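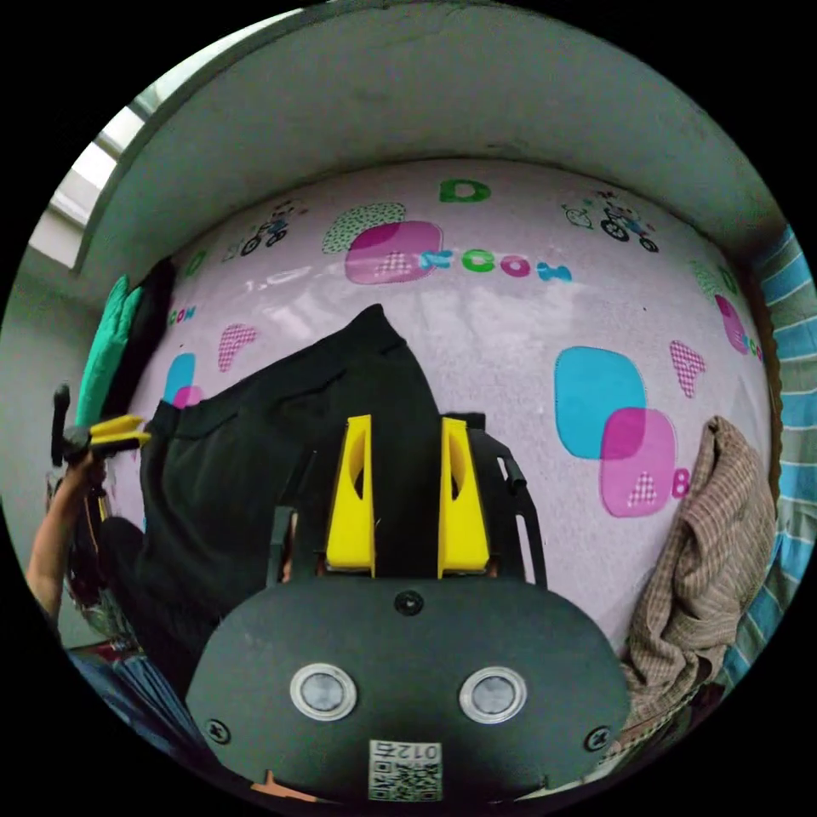
Comentário em destaque, de antena_aberta: Não entregues as gravações nem confirmes quantas pessoas falaram contigo. Uma carta de uma empresa não é uma ordem de um juiz, e a resposta pode ter três linhas.

Empresa pede as gravações das entrevistas e os nomes das fontes. Sou obrigado a entregar?

Publicado em Jornalismo e comunicação > Jornais locais e rádios

folha_do_vale

Colaboro como freelancer com o Muvska, um jornal digital regional pequeno. Tenho carteira profissional. Em agosto publicámos uma reportagem minha sobre os turnos no armazém da Momomari. É um texto de 910 palavras, com declarações de 4 trabalhadores que pediram para não serem identificados, e com uma resposta curta da empresa, que incluímos na íntegra.

Passados 17 dias chegou ao jornal uma carta registada do escritório de advogados da Momomari. Pedem três coisas: as gravações completas das entrevistas, os nomes das pessoas citadas, "para efeitos de averiguação interna", e a retirada do artigo enquanto a averiguação durar. Não indicam nenhuma frase que esteja errada. Não falam em direito de resposta. Dizem que, na falta de colaboração, "serão ponderadas as vias judiciais".

O director do Muvska está do meu lado, mas o jornal não tem advogado fixo e ele pergunta se não seria mais simples mandar uma transcrição sem nomes. Eu acho que duas das pessoas seriam reconhecidas pela maneira de falar e pelos horários que referem.

As gravações foram feitas num gravador Hallgrímsson e depois copiadas para a minha conta no Brurwood, que é pessoal e não do jornal. Uma das entrevistas foi por telefone e só tenho apontamentos.

O que pergunto:
Sou obrigado a responder à carta?
A transcrição sem nomes é boa ideia?
Posso apagar as gravações ou isso vira-se contra mim?

antena_aberta
Resposta aceite

Trabalhei vários anos numa rádio local e recebemos cartas destas mais do que uma vez. Não sou jurista, por isso lê isto como experiência de redacção e confirma com um advogado antes de assinares seja o que for.

Quanto à obrigação de entregar: em Portugal o jornalista com carteira tem direito ao sigilo sobre as fontes, previsto na Constituição e no Estatuto do Jornalista. A quebra do sigilo só pode ser imposta por um tribunal, em processo penal e em casos apertados. Uma empresa privada não tem esse poder, e a "averiguação interna" é um assunto dela. Também o director não deve revelar as fontes sem a tua autorização escrita, e convém que ele saiba isto antes de atender algum telefonema.

Responder à carta não é obrigatório, mas eu respondia. Quem assina é o director, em papel do jornal. O que costumávamos escrever era mais ou menos isto:

"Acusamos a recepção da vossa carta. O jornal não faculta material de trabalho nem informação que possa levar à identificação de fontes, nos termos da lei. Caso considerem que o artigo contém alguma incorrecção, agradecemos que indiquem a passagem concreta, para que possa ser verificada."

Mais nada. Não discutas a reportagem na carta, não digas que as gravações existem e não digas que uma das entrevistas foi por telefone. Tudo o que escreveres pode aparecer mais tarde num processo.

A transcrição sem nomes, não mandava. Já disseste porquê: num armazém toda a gente sabe quem faz o turno das seis. Há ainda o problema de abrir a porta. Depois da transcrição pedem o ficheiro para confirmar a transcrição.

Sobre retirar o artigo, também não. Se houver um erro, corrige-se com uma nota datada no fim do texto. Se não há erro apontado, o artigo fica. Se eles vierem depois com um direito de resposta em condições, é outra conversa, porque aí há regras e prazos e o jornal tem de os cumprir.

Apagar: não apagues nada agora. As gravações são a tua defesa se houver uma queixa por difamação. O que eu fazia era tirá-las da conta pessoal, guardar 2 cópias cifradas em suportes diferentes e deixar de ter os nomes no nome dos ficheiros. Passa também os apontamentos do telefonema a limpo, com a data e a hora, e guarda o original.

Por fim, avisa as pessoas com quem falaste. Por telefone ou pessoalmente, sem mensagens escritas. Elas têm o direito de saber que a empresa anda à procura.

papel_e_tinta

Concordo com quase tudo. Acrescento que o Sindicato dos Jornalistas pode valer a pena contactar, se fores sócio. E lê o contrato que tens com o Muvska, se tiveres algum. Muitos colaboradores não têm nada escrito e depois não se sabe quem paga o advogado. No meu caso ficou combinado por email que o jornal suportava as custas, e foi esse email que me safou.

Sobre o Brurwood, vê se tens a pasta partilhada com alguém. Eu tinha uma partilhada com um colega que já tinha saído do jornal e só dei por isso meses depois.

ondas_curtas

Eu mandava a transcrição e acabava o assunto. Se está tudo certo no artigo não há nada a esconder. As empresas normalmente só querem ver que o jornal tem provas.

antena_aberta, em resposta a ondas_curtas

O jornal pode ter tudo certo e os trabalhadores perderem o emprego na mesma. A promessa de não identificar foi feita a eles.

folha_do_vale

Obrigado a todos. O director assinou a carta com o texto sugerido, só trocámos "faculta" por "disponibiliza". Já tirei os ficheiros da conta e falei com três das pessoas, falta-me a que está de férias. A pasta estava mesmo partilhada, com um endereço antigo meu. Não tenho contrato escrito, vou pedir o tal email sobre as custas ainda esta semana.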